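## 4. Packing shoes in their own boxes

Applies to the returns table and the outgoing table. If you are packing boots, skip to section 5 and bring patience.

The Sorley house rule is that shoes go home in the box they came in. The box will have opinions about this. It has been opened, squeezed, stacked under heavier boxes and, in some cases, used as a step. Your job is to get one more trip out of it.

### 4.1 Before you start

1. Clear a space big enough for the box with its lid folded all the way open. A hinged lid needs as much table as the box does, a fact people rediscover every morning.
2. Check the label on the box against the packing slip. Style, color, size, in that order.
3. Open the lid flat. Don't bend it back past the table or you will be taping the fold later.
4. Take out old tissue, silica packets, spare laces and anything a customer has left behind. Receipts go in the tray by the printer. Socks go in the bin.

> **Note:** Teófilo Ríos keeps a drawer of orphaned spare laces. If a pair is missing its set, ask him before ordering more.

### 4.2 Checking the box

5. Run a thumb around the rim. Torn rims are the usual complaint, and most of them are only ugly.
6. Press each corner from the inside. A corner that springs back is fine. A corner that folds up like a lawn chair is not.
7. Close the lid once while the box is still empty. If it won't close now, shoes are not going to improve it.
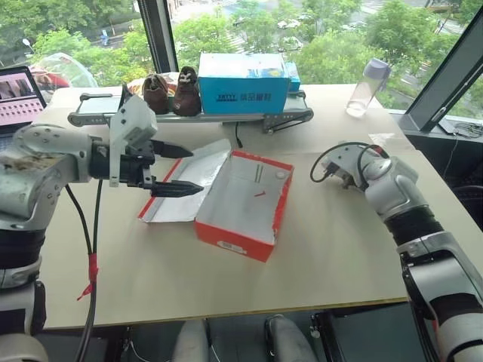

8. Grade the box. Write the grade on the slip, never on the box itself:
 - **A** - clean, square, closes on its own.
 - **B** - scuffed or torn at the rim, but closes and holds its shape.
 - **C** - split corner, detached lid or a smell. Flatten it and use plain carton 141.

**Caution:** Tape is not a grade. A C box wearing tape is a C box.

### 4.3 Putting the shoes in

9. Lay 2 sheets of tissue across the tray with the ends hanging over the sides.
10. Set the first shoe on its side, sole against the long wall. Set the second one the other way around, toe to heel.
11. Fold the tissue over the top. Neat is nice. Covered is enough.
12. Put the packing slip on the tissue, printed side up, and close the lid.

> **Note:** If the lid rides up, turn one shoe over and try again. Do not lean on it. Roxana Quintero can hear cardboard give way from the loading door, and she will come over.

### 4.4 Sending it on

13. Slide B boxes into an outer bag so the rim doesn't catch on its neighbors. A boxes go as they are.
14. Stack no more than five high, labels facing out.

Questions about grading go to Maritza Llanos. Questions about why carton 141 is always out of stock also go to Maritza, but pick your moment.

Last revised May 2021.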